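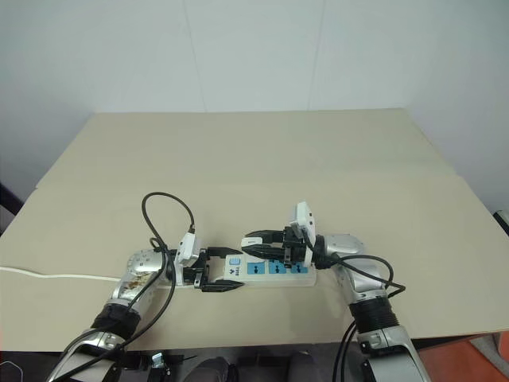 The cable is part of the arm

Posted January 28, 2019

The two-armed cell at Drirkton has one job at present, which is putting a small plug into a power strip. It has been rebuilt twice since September, and both times the parts list for the rebuild covered fingers, motors, camera mounts and fixings. Neither list had a line for the wrist camera cables. I think this is a mistake of principle, and that most faults put down to "drift" on cells of this size are cable faults that were never looked for.

Take the wrist. Each arm carries a small white camera module above the gripper, and from each one a black cable rises, bends over and goes back down the arm. That loop is there so that the last joints can turn without pulling on the connector. It has a stiffness, a weight and a length. All three act on the camera, and the camera is what the cell uses to decide where the plug is. If the loop is too short, it tugs the module at one end of wrist travel. If it is too long, it sags into the view or catches on the other arm. The right length lies in a narrow band, and we currently set it by eye.

On the Odoreck fixture plate the camera bracket is held by two screws. That is plenty for the mass of the module. It is poor against a steady sideways pull, repeated every cycle, from a cable that has taken a set. The bracket creeps. The error is too small to see on the bench and large enough to matter at the socket, where the tolerance is a good deal tighter than anything else the arm has to meet.

The usual answer is to recalibrate. I have done it often enough to object to it. Recalibration measures the bracket where it is now, writes that down as correct, and leaves the load that moved it in place. The numbers look good the same afternoon. We ran the left arm this way through the autumn and were recalibrating about every 200 insertions, and the interval was getting shorter. In the end the cable was taken off, re-laid with a longer loop and strapped back at the forearm. The interval then stopped shrinking. I do not offer that as proof, as the bracket screws were changed in the same session, which was bad practice on our part.

What I would like to see is simple, and none of it needs a purchase order of any size.

The loop length should be a recorded dimension. Ours is now 13 cm from the camera connector to the first tie, measured along the cable with the wrist at mid travel. It may be the wrong figure for another arm. The point is that it can be checked with a ruler by whoever opens the cell in the morning.

Calibration should be done at both ends of wrist travel as well as in the middle. A cable that pulls will show up as a difference between the end readings. A bracket that has simply been knocked will show the same offset at all three. This costs a few minutes and tells you which fault you have, and the standard routine as supplied does not.

Ties and straps should be replaced on a schedule. A strap that has slid a little along the forearm has changed the loop length, and it will have done so without leaving a mark in any log.

The strip needs the same treatment. Its own cord comes in from the left of the table and passes beneath the left arm. A mains cord is stiffer than it looks and will turn a light strip slightly if it is free to do so. We lost the best part of a week to a socket position that was out in the mornings and fine after lunch. The cord was being moved when the boards were wiped down. A pencil line on the board where the cord should lie would have found it on the first day. Clamping the strip would also have cured it, and I was against that at the time, on the grounds that the cell ought to cope with a strip lying loose. I still hold that view for trials. For calibration I have changed my mind: hold everything down first, get a clean reading, then let things move.

There is a reasonable case against all this. Colleagues at Skorkard take the position that a policy which relies on a well-dressed cable is a weak policy, and that the arm should learn to work with a camera that shifts. They run their Kikuchi cell on that basis, with the looms more or less as delivered. I accept the aim. My difficulty is with using it as a maintenance plan. A camera that shifts at random can be allowed for. A camera that leans a little further the same way each week is a worn part, and training over the top of a worn part means doing the training again when somebody finally replaces it. It also makes last month's recordings hard to compare with this month's, which for a cell kept mainly to collect recordings is a serious cost.

I would go further and say that the cables should be fitted before the cameras are aligned, with the arms driven through their full working range over the table, both together, and watched. Most build sheets have it the other way round: align, test, tidy the wiring. Tidying the wiring after the test changes the machine that was tested.

The build sheet for Drirkton has been altered to that order. The parts list has a line for cable, cut to length, one per wrist, with a spare of each on the shelf. The right arm is due next.

Comments (3)

Guest
Agree on the end-of-travel readings. We also do it after any gripper finger change, as the cable always gets shoved aside to reach the screws.

Anonymous
13 cm would foul on ours. The connector comes out of the side of the module and the loop has to go outwards first. Would have liked a sketch.

Guest
You changed the screws and the cable together and then wrote an essay about the cable. Put the old screws back and run it again.

Related
Finger pads: when to change and when to turn them round
Keeping a fault book for a bench cell
What the Odoreck plate gets right
Light, blinds and wrist cameras

Contact | Copyright 2019 Drirkton Bench Notes | Back to top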